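Prarov Hand-Held Gripper Set
Set-Up and Care Guide

Section 4. Preparing the Pair for Cloth Work

4.1 Scope

This section applies to the left and right grippers of one set when they are used on bedding, towels and other soft goods. It covers set-up at the start of a shift, the short trial that follows, and routine care of the jaws. Charging is described in Section 2 and replacement of the internal board in Section 7.

4.2 Before Switching On

1. Confirm that both grippers belong to the same set. The labels on the housings must match the entry in the Viltance station log. Do not pair grippers from different sets, even for a short trial.
2. Wipe the finger pads with a dry, lint-free cloth. Solvents and household sprays harden the pads and must not be used.
3. Open and close each jaw by hand through its full travel. Movement should be even from end to end. If a jaw sticks, go to 4.5 before continuing.
4. Check that the camera window is clean. A fingerprint on the window will not trigger a warning, but recordings made through it are usually rejected.

CAUTION: Keep fingers, hair and loose sleeves away from the jaw pivots.

4.3 Switching On and Pairing

1. Place both grippers on a flat, stable surface with the jaws open.
2. Press and hold the power button on the left gripper, then do the same on the right.
3. Keep both grippers still for 30 seconds while the motion sensors settle. If either one is moved during this time, switch both off and begin again.
4. Open Kemo on the station computer and select Pair. The serial numbers of both grippers should be shown.
5. Close each jaw fully once, then open it fully once. Kemo stores these two positions as the limits for the shift.

NOTE: Limits are not carried over from one shift to the next. Step 5 must be repeated after every restart.

4.4 Trial on the Work Surface

Carry out the trial on the surface where the work will be done. Use one piece of plain cloth – folded or loose – on a fitted sheet. Approach with both jaws pointing toward the cloth.
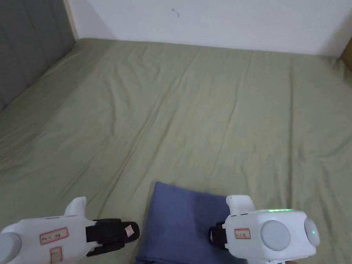

Cloth on a fitted sheet, with gripper jaws at the near side.
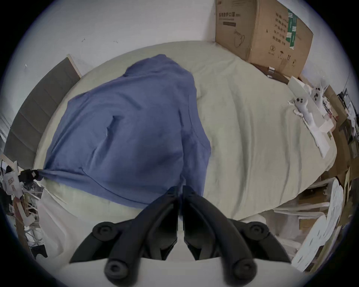 1. Take hold of one edge of the cloth with the left jaw and lift it a short distance. Release.
2. Repeat with the right jaw.
3. Lift with both jaws together, hold for a moment, and lower the cloth flat.
4. Review the trial in Kemo. The jaw opening curve should return to the stored limit after each release. An offset points to a worn pad or a loose pivot.

Do not press the fingertips into the mattress to reach the cloth. Repeated side load bends the fingers, and bent fingers are not covered by the service agreement.

4.5 Care of the Jaws

Clean the pivots every 1000 cycles and replace the finger pads every 2000 cycles. The cycle count is shown in Kemo under Status.

1. Switch off the gripper.
2. Remove lint and thread from the pivots with a soft brush. Do not use compressed air – it drives fibers further into the joint.
3. Work the jaw by hand and brush again.
4. If the jaw still sticks, label the gripper as out of service and return the complete set to the Ekanayake service desk.

Record pad changes in the station log and repeat 4.3 and 4.4 before the set goes back into use.

Revised 15 June 2021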